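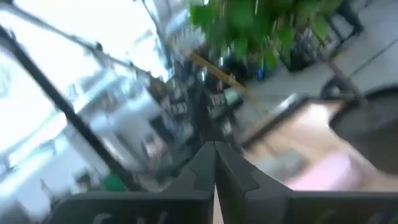 ## 第3章 「Brestska」ライブラリをKallioに組み込む

前の章でKallio本体のインストールは済みましたね。ここからがいよいよ本番です。全72話の『Brestska』を棚に並べて、放送順でも制作順でも一気に見通せるようにしていきます。初めて全話のサムネイルがずらっと並んだときの気持ちよさは格別で、私は設定を終えたあと、しばらくスクロールだけして遊んでいました。

この章で扱うのは次の範囲です。

- 作品データパックの読み込み
- 手持ちの映像ファイルとの紐付け
- 放送順と制作順の切り替え
- 資料パックの追加
- リメイク関連ニュースの受信設定

字幕の作成と音声トラックの差し替えは第4章にまとめてあります。

### 3.1 始める前に

用意するものは多くありません。

- Kallioをインストールしたパソコン
- 作品データパック(拡張子 `.kpack`)
- 自分で購入したディスクや配信から、正規に保存が認められている映像ファイル
- 空のフォルダーをひとつ

データパックに映像は入っていません。入っているのは話数、サブタイトル、スタッフ、キャスト、登場メカの索引です。この索引が本当によくできていて、もとになったのはHelmi Koivistoさんが長年書きためた視聴ノートです。宇宙艇Kustirdenの発進シーンに番号が振られていて、どの話にどのカットが使い回されているかまで引けます。発進シーン好きにはたまりません!

> **注意** 古い版のKallioで作ったライブラリが残っている場合は、先に「ファイル」→「ライブラリの書き出し」で控えを取ってください。読み込み時に同じ名前のライブラリがあると、視聴メモが上書きされます。

### 3.2 作品データパックを読み込む

1. Kallioを起動し、左上の「新しい棚」を押します。
2. 棚の名前を入力します。あとから変えられるので「Brestska」だけで十分です。
3. 「保存先」で、用意した空のフォルダーを選びます。
4. 「パックを追加」を押し、`.kpack` ファイルを指定します。
5. 内容の一覧が表示されたら、シーズン1から3までのすべてにチェックが入っていることを確かめます。
6. 「読み込む」を押します。

読み込みが終わると、画面の下に「72話を登録しました」と出ます。数字が違うときは、シーズン2の前後編がひとつにまとめられている可能性があります。「棚の設定」→「話数の扱い」で「前後編を別の話として数える」を選び、もう一度読み込んでください。

> **メモ** 前後編をまとめて一本にした再放送版で作品に出会った方もいると思います。その形が好きな方は、まとめたままでもかまいません。以降の手順はどちらでも同じように進みます。ただし3.4の制作順表示では、まとめた話は前編の位置に置かれます。

### 3.3 映像ファイルを紐付ける

ここは少し手間がかかりますが、一度やってしまえばあとは快適です。お茶でも用意して、好きな話の主題歌を流しながらどうぞ。

1. 映像ファイルをシーズンごとのフォルダーに分けます。フォルダー名は `S1`、`S2`、`S3` とします。
2. 各ファイル名の先頭に二桁の話数を付けます。例:`07_silent_harbor.mkv`
3. Kallioの棚を開き、「映像」→「フォルダーから紐付け」を選びます。
4. `S1` フォルダーを指定し、「照合」を押します。
5. 照合結果を見ます。緑の行は一致、黄色の行は確認待ち、灰色の行はファイルなしです。
6. 黄色の行をダブルクリックし、候補から正しいサブタイトルを選びます。
7. 「確定」を押し、`S2`、`S3` についても繰り返します。

黄色の行が出やすいのは、Brodmont版のディスクから保存したファイルです。Brodmont版は収録順が放送順と違っていて、シーズン1の中盤で5話分の並びが入れ替わっています。画質はすばらしいので(模型の表面の汚し塗装まで見えます)、ここだけは手で直してあげてください。

見分けるときは、冒頭の予告カットが頼りになります。オープニング直前に流れる短い映像の最後の一枚と、Kallioの候補欄にある「予告メモ」を見比べると、たいていすぐにわかります。

> **注意** 紐付けを確定したあとに映像ファイルを移動すると、リンクが切れます。外付けドライブに置く予定なら、最初からそちらに置いて作業してください。

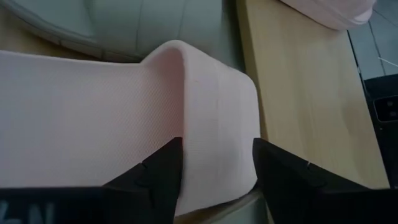

**全話の映像がそろっていなくても、棚を作れますか?**

そろっていなくても作れます。ファイルのない話は灰色で表示され、あらすじや登場メカの索引は普通に読めます。あとから映像を手に入れたら、3.3の手順3から進めれば、その話だけが追加されます。

### 3.4 放送順と制作順を切り替える

『Brestska』を語るうえで外せないのが、この並び順の話です。放送順で見ると、シーズン1の途中でKustirdenの艇尾のデザインが急に新しくなり、次の週にはまた元に戻ります。制作順に並べ直すと変化がきれいにつながり、模型がどの時期に改修されたのかがはっきり追えるんです。初めて制作順で通して見たとき、私は知っているはずの作品が別物に見えて興奮しました。

1. 棚の右上にある「並び」を押します。
2. 「放送順」「制作順」「自分の順」からひとつを選びます。
3. 「制作順」を選んだときは、「根拠を表示」にチェックを入れるかどうかを決めます。
4. 「適用」を押します。

「根拠を表示」を有効にすると、各話の下に、なぜその位置に置いたのかが一行で出ます。台本の番号による話もあれば、セットや衣装からの推定による話もあります。推定の話には小さな丸印が付くので、資料として引用したいときは丸印の有無を見てください。

「自分の順」は、初めて見る友人におすすめの順番を作るときに便利です。サムネイルをつかんで動かすだけで並べ替えられ、「書き出し」を押せば文字だけの一覧にもなります。私が人に渡している一覧は、第1話から始めて、そのすぐあとにシーズン2の採掘基地の話を挟む形です。邪道だと言われることもありますが、あの話の爆破シーンは早めに見てほしい!

> **メモ** 並びを変えても、視聴済みの印とメモはそのまま残ります。安心してあれこれ試してください。

### 3.5 資料パックを追加する

資料パックには、当時の放送案内、模型の図面の書き起こし、ファンが作ったロケ地の地図など、243点の索引が入っています。こちらも索引が中心で、画像が付くのは公開の許可が取れたものだけです。

1. 「棚の設定」→「追加パック」を開きます。
2. 「資料パック」の横の「取得」を押します。
3. 取得が終わったら、「各話に関連付ける」を選びます。
4. 関連付けの強さを「ゆるい」「標準」「厳密」から選びます。
5. 「実行」を押し、完了の表示が出るまで待ちます。

最初は「標準」が扱いやすいです。「ゆるい」にすると、脚本家が同じというだけの資料まで出てくるので、一覧がとても長くなります。でも、調べものをしている夜にはこの長さが楽しくて、気がつくと別の話の資料を読みふけっていたりします。「厳密」では、その話のサブタイトルか台本番号が明記された資料だけが残ります。

関連付けをやり直すときは、手順3に戻って強さを選び直してください。前の結果は自動で消えます。自分で付けた付箋は消えません。

資料を開くと、右側に「出典」の欄があります。ここが空欄の資料は、まだ出どころの確認が終わっていません。ファンジンや記事で使う場合は、出典のあるものに絞って検索するのが安全です。検索欄に `出典:あり` と入力すれば絞り込めます。
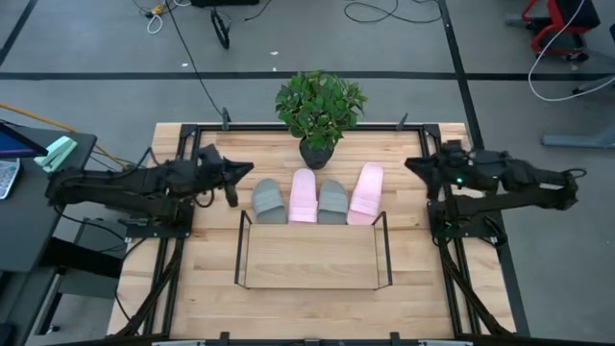 **資料パックはオフラインでも読めますか?**

一度取得した資料は、ネットにつながっていない状態でも読めます。接続が必要なのは、最初の取得と、更新を確認するときだけです。

### 3.6 リメイク関連ニュースを受け取る

リメイクの噂は出ては消え、消えてはまた出てきます。追いかけるのは楽しいのですが、同じ噂が言い回しを変えて何度も回ってくるのが困りものです。Kallioのニュース欄では、情報の出どころごとに印を分けて、同じ内容をひとつにまとめてくれます。

1. 棚の下にある「ニュース」タブを開きます。
2. 「受信を有効にする」をオンにします。
3. 「種類」で、受け取りたいものを選びます。
 - **発表**:制作側や権利元が自分で出したもの
 - **取材**:媒体が関係者に聞いたもの
 - **噂**:出どころが確かめられないもの
4. 「まとめ方」で「同じ内容をひとつにする」を選びます。
5. 更新の間隔を決めます。初期値は土曜日の朝に一回です。
6. 「保存」を押します。

噂をオフにすると、とても静かになります。何か月も新着がないこともありますが、故障ではありません。発表が出たときには棚の上部に青い帯が表示されるので、見逃す心配はまずないはずです。私は噂もオンにしています。新しいKustirdenのデザイン画らしきものが出回るたびに、艇尾の形はどちらの型に寄せてくるんだろうと考えるのが好きなので。

> **注意** ニュース欄には、未見の話の内容に触れた記事が入ることがあります。途中まで視聴している方は、「ネタバレを隠す」をオンにしてください。視聴済みの印が付いていない話に関する記事は、見出しだけになります。

### 3.7 うまくいかないとき

**照合の結果がすべて灰色になる**
フォルダーの名前を確認してください。`S1` の「S」が全角になっていると、Kallioはシーズンを判別できません。名前を半角に直して、もう一度「照合」を押します。

**サムネイルが真っ黒になる**
暗転から始まる話で起こります。話を右クリックして「サムネイルを選び直す」を選び、好きな場面で「ここにする」を押してください。全話を自分の好きなメカの場面でそろえるのも楽しいですよ。

**制作順を選べない**
データパックが古い版です。「棚の設定」→「パックの更新」を実行し、Kallioを再起動します。

**同じ話が二つ並ぶ**
通常版とBrodmont版の両方を登録したときに出ます。片方を選んで「別版としてまとめる」を押すと、ひとつのサムネイルの中で版を切り替えられるようになります。修復前と修復後の画を同じ場面で行き来できるので、両方お持ちの方はぜひ。

**ニュース欄の日付がずれる**
「一般設定」→「地域」で時間帯を選び直します。変更は次の更新から反映されます。

### 3.8 ライブラリの控えを取る

1. 「ファイル」→「ライブラリの書き出し」を選びます。
2. 「メモと付箋を含める」にチェックを入れます。
3. 保存先を選び、「書き出す」を押します。
4. 書き出したファイルを、棚の保存先とは別のドライブにコピーします。

映像ファイルは控えに含まれません。別のパソコンに移すときは、映像のフォルダーを先にコピーし、それから控えを読み込んで、「映像」→「場所の再指定」で新しいフォルダーを指定してください。

字幕を自分で付けたい方は、このまま第4章「字幕と音声」の4.1へ進んでください。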